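Home · Kitchen · Cleaning · Table · Contact

Setting a table when your spoons and forks don't match

3 min read
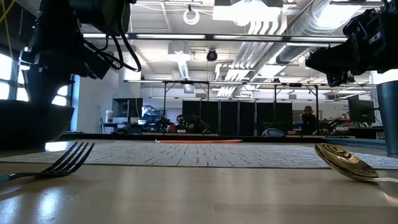

Gray woven placemat, dark fork, gold-colored spoon.

I gave up on matching flatware years ago, right after I moved into the apartment on Figueroa and found out how many teaspoons I'd lost along the way. These days I mix dark pieces with shiny ones and put something plain and gray underneath, and people keep telling me it looks like I planned it!

The placemat does most of the work. A woven one with a fine texture hides crumbs and gives all those odd finishes something quiet to sit on. I like gray on a light wood table because both dark metal and gold stand out against it. (White shows every drop of soup, ask my friend Marit.) Lay the mat down first, get it flat, then bring in the bowl and the cup, and leave the flatware for last so you're not shoving it around.

If your woven mats curl at the corners, roll them the opposite way for a few minutes and then put them under a stack of cookbooks overnight. Mine are the vinyl kind, so I wipe them with warm water and a drop of dish soap, both sides, and stand them up in the dish rack. Don't fold them. I folded two of mine to fit a drawer once and the crease never came out.

Now, the shiny stuff. Gold-colored finishes scratch if you look at them wrong, so keep scrubby pads and anything gritty far away. Soft cloth, mild soap, and dry them right off — water spots show up on the bowl of a spoon before they show anywhere else. I skip the dishwasher for anything colored or coated, even when the box says it's fine. Lemon juice and tomato sauce shouldn't sit on them either, so those get rinsed while the coffee's brewing.

For bowls and cups I stay in one family, dark gray or a grayish blue. They don't have to be a set. Mine came from three different stores and get along great.

One more for Friday nights, when everybody turns up hungry at once: keep the mats, napkins and flatware together in a shallow tray and carry the whole thing over in one trip. Mine used to be a baking sheet, and it still has a burnt spot in one corner.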